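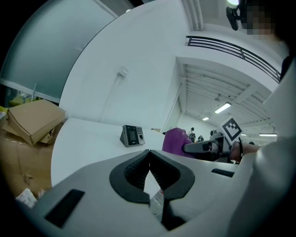

farkodard
Looking for opinions on grip width in two-handed demos for cloth. We record with hand-held grippers and train one policy on both arms. My problem is the width signal during a clamp. The right-hand gripper has the purple cloth bunched in its tip, marker card up top for pose, and in that state the logged width barely differs from fully closed. The policy can't tell "holding cloth" from "holding nothing". 75 demos so far, 15 Hz.

brokurar_v
Width alone won't do it for thin fabric. Add a binary grasp label by hand after recording. Tedious but it works.

kasier
Disagree with labeling. The wrist view already shows whether there is cloth between the pads. If the policy ignores it, your image crop is too tight or the encoder is too small. What resolution do you feed it?

farkodard
224 square, center crop. The crop does lose part of the tips when the gripper is wide open.

kasier
Then resize the whole view and skip the crop. Retrain before you touch anything else.

brokurar_v
He can do both. Catalina Urrutia ran this comparison in our lab in May, 3000 short grasps, and the label helped even with the full view. Mostly on regrasps.

kasier
3000 grasps of what, though? If it was towels on a bare table I would not carry that over to crumpled cloth held in the air.

brokurar_v
Towels and T-shirts, table only. Fair point.

cierny_lab
Has anyone here tried teleop for this instead? We use leader arms and log commanded width and measured width separately. The difference between the 2 is a usable grasp signal - the operator keeps commanding closed, the fabric stops the fingers a little early. With a hand-held tool you only get measured width.

farkodard
Tried it. Our operators were much slower on cloth with the leader arms, and they hesitated before each regrasp. The policy learned the hesitation too.

cierny_lab
That is an operator training problem. Vendula Vlček on our side trims pauses before training and the hesitation goes away.

kasier
Trimming pauses also removes the waits you want, e.g. letting the cloth stop swinging. I'd be careful with that.

farkodard
Removed the crop, same demos, retrained overnight. It now reopens and tries again after most empty grasps. Still fails when the cloth is only held by an edge. Will add brokurar's label to the regrasp segments next and post the numbers in this thread.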